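Unit 4 Handout: Attendance Zones and Asking Price
Instructor: I-seul Pyo

Reading for this unit: the Kellel packet, parts 2 and 3. Bring the Prirkasside zone map to class.

1. Terms

Attendance zone. The area whose addresses are assigned to a given public school. Zones are drawn by the district and can be redrawn. A listing agent does not set or guarantee a zone.

Feeder pattern. The path from an elementary school to a middle school to a high school. Two houses in the same elementary zone may sit in different high school zones.

Open seat. A place offered to a student who lives outside the zone. Open seats depend on enrollment and are usually assigned by lottery.

Boundary premium. The difference in sale price between similar houses on opposite sides of a zone line.

2. Measuring the premium

The simplest method compares pairs of sales. Choose houses close to the line, sold in the same season, with similar floor area, lot size and age. Take the price difference for each pair and report the median. The mean is easily pulled up by one remodeled house.

Distance matters. In the Prirkasside exercise we keep only sales within 800 feet of the line. A wider band gives more pairs but brings in other differences, such as traffic, slope and access to shops. The full sales file has 1342 records; after the distance filter and the removal of family transfers, 40 usable pairs remain. With a sample of this size, report the spread along with the median.

Check whether the line follows a physical feature. Where it runs along Vindon Avenue, the two sides differ in noise and lot depth as well as in school assignment. Pairs from that segment should be listed separately. The Sepúlveda segment cuts through the middle of blocks and is the better test.

3. Limits of the method

A school rating is a summary score. It may reflect the incomes of the families enrolled more than the teaching. Buyers respond to the published score, so the premium measures demand for the score.

Premiums also change when a boundary change is proposed, before any vote is taken. Record the date of the contract, if available, as well as the closing date.

4. Written work, due in May

Submit your table of pairs, the median for each segment, and one page on which pairs you excluded and on what grounds. 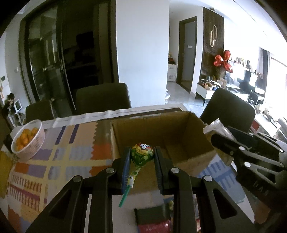
Excluded pairs stay in the table, marked with an X in the last column, and are left out of the median.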